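Geseo 960 Countertop Dishwasher: Review After One Month

8 December 2024

The Geseo 960 is a countertop dishwasher sold for apartments without a built-in unit. It was installed in November beside a kitchen sink and run daily on mixed loads. The unit was bought at retail. Firmware was left at the shipped version.

Installation

The machine can be fed from the faucet or from its internal tank. Faucet mode uses the supplied adapter, which threads onto a standard aerator fitting and has a rubber washer at each end. The washer on the machine side was seated crooked in our box and dripped until it was turned over. Tank mode needs a pitcher and some patience, as the fill opening is narrow and sits at the back of the lid. The drain hose is stiff. It holds its curl for the first few days and will lift out of a shallow sink unless clipped. Geseo supplies one clip; two would be better.

Leveling is done with screw feet at the front only. On a counter that slopes toward the wall, shim the rear.

Programs

There are 3 programs: Quick, Daily and Heavy. Daily is the one to use. It cleared dried egg, oatmeal and tomato sauce without a pre-rinse, provided the bowls faced the spray arm. Quick is adequate for glasses and for plates used within the hour. It left a film of peanut butter on knives every time. Heavy uses the same spray pattern as Daily with a longer main wash, and on baked cheese the difference was small.

Drying is the weak point. There is no fan, and the door does not open by itself at the end of the cycle. Plastic comes out wet. Ceramic comes out dry if the door is opened by hand and the load is left to stand.

Rack

The rack lifts out in one piece and has fixed tines. Dinner plates fit along the left side, and anything with a deep foot ring has to skip a slot. Shallow plates with a raised rim stack closely and were the easiest items to load. Wide soup bowls are the worst, and two of them will block the arm if placed toward the center. The cutlery basket is too tall for teaspoons, which fall flat and nest.

Compared with the Kaseo

The Kaseo compact model, which we ran before this one, has folding tines and a better basket. It is also louder during drain, and its filter takes two hands to remove. The Geseo filter comes out with a quarter turn and rinses clean under the faucet. For a household that cooks daily, that matters more than the tines.

Detergent

Full-size tablets are too much for a machine this small and left residue on glass. Powder measured to the lower line in the cup gave clean results on Daily. We used Villaseñor unscented powder throughout, and a half tablet worked nearly as well on Quick.

Verdict

Good washing, an easy filter, poor drying. Recommended for one or two people with mostly ceramic dishes. Households with a lot of plastic containers should look for a model with a fan.

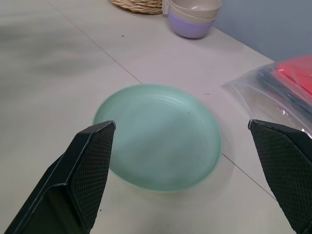

The door seal should be wiped weekly along the bottom edge, where grit collects. Geseo lists the seal as a user-replaceable part, and it pulls out of its channel without tools.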